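4. Naming in the region between yellow and orange

The previous section dealt with the colors for which the speakers of Skider and Flestis agree almost completely. We now turn to the region in which they do not agree, namely the colors that lie between a clear yellow and a clear orange. This region is well known as a difficult one in studies of color naming, and the older word lists for the valley treat it in a very brief manner. The list of the Gretmont archive, for example, gives only one word for it and adds the remark "also of ripe fruit."

The interviews were made in October by the second author, Rafail Balaskas, in the homes of the speakers and, where this was not possible, in the back room of the Vlachopoulos dye shop. In total 37 speakers took part. All of them had grown up in one of the two villages and had lived there for most of their life. We did not ask for a fixed order of topics. The speaker was first invited to talk about cloth, food or painting of houses, according to his or her own interest, and the color cards were put on the table only after this conversation had become easy. Our experience from the pilot interviews was that speakers who see the cards at once begin to give the school words, which are the words of the national language and not the words they use at home.

The cards were dyed paper with a matte surface. It is necessary to say something on this choice, as it has consequences for the results. A matte card has one color over its whole area, and so the speaker can give one name for it. Objects of daily life are seldom like this. A smooth and bright surface takes the light strongly in one part and less in another, and a person who names its color must decide which part counts. In the yellow and orange region the difficulty is larger than in others, for the reason that the lighter part of an orange thing may easily fall on the yellow side of the boundary. Figure 2 illustrates the point: the curved upper edge is pale yellow, and lower down the same piece goes over to a warmer orange. Several of our speakers described this kind of change with a verb, "it oranges," which has no place in the archive list.

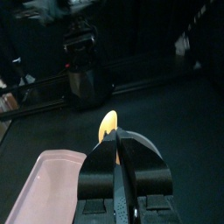 The local words can be divided into two groups. The first group consists of words which can be used for anything, such as the common word for yellow and the newer word for orange, which came to the valley with the fruit trade. The second group consists of words which are tied to certain things. There is a word for the yellow of butter that is used for butter, candle wax and old paper, but which is refused for cloth. There is another word, formed from the name of a wild flower, that is used for cloth and wool and is felt to be strange for food. One woman in Flestis laughed when we used it for a melon, and she corrected us with patience.

Speakers from Skider use the flower word more often than speakers from Flestis, and they also extend it further in the direction of orange. We believe that this is connected with the history of dyeing in the upper village. The Vlachopoulos shop bought dyed wool from Skider households until the time when the present owner's father changed to factory dyes, and in the account books of the shop the flower word appears as the name of a product — it was a price class as much as a color. A word that stands in an account book must have a more or less fixed meaning, or else buyer and seller will quarrel. In Flestis, where little wool was dyed, no such pressure existed, and the word remained free to mean any pleasant yellow.

The use of the word for orange shows a different picture. Here the age of the speaker is more important than the village. The older speakers accept the word for the fruit and for things which come from the fruit, but they hesitate to use it for a painted door or a bucket. For such things they prefer either "red-yellow" or a comparison. The younger speakers use the word without any hesitation. Of the whole group, 11 speakers gave both the word for orange and the compound "red-yellow" for the same card, in different moments of the interview, and when they were asked about it they said that the two words mean the same. We do not think that this is fully correct. In their free conversation the compound was used mostly when the speaker was in doubt and wanted to come nearer to the color step by step.

This last observation has a bearing on the method. If we had noted only the first answer to each card, as was done in the earlier study by Evangelia Theodorakopoulos, the doubt of the speakers would not be visible in the data, and the boundary between yellow and orange would look sharper than it is. On the other side, first answers have the advantage that they can be compared easily between places. For this reason we give both. In Table 4 the first answer stands in the left column and all later answers stand in the right column, in the order in which they were given.

Two of the cards caused trouble of another kind. They were so near to each other that many speakers took them for the same card shown again, and some became annoyed or supposed that they were being tested. Balaskas then laid both cards side by side near the window, and in most cases the speaker was willing to continue. The answers given after this moment are marked in the table, as they were made under different light and with the possibility to compare. We have kept them out of the discussion of the boundary, but they are of some interest for the words of comparison ("more burned," "more sleepy," "with milk in it"), to which we return in Section 5.

A remark should be made also about the words for unripe and overripe fruit. Speakers in both villages use them as color words, but only with a certain caution, since to call a neighbor's curtain "overripe" is not polite. These words were never given as a first answer. They came late in the interviews, often when the cards had been put away already and coffee was served, and we owe most of our examples to such moments.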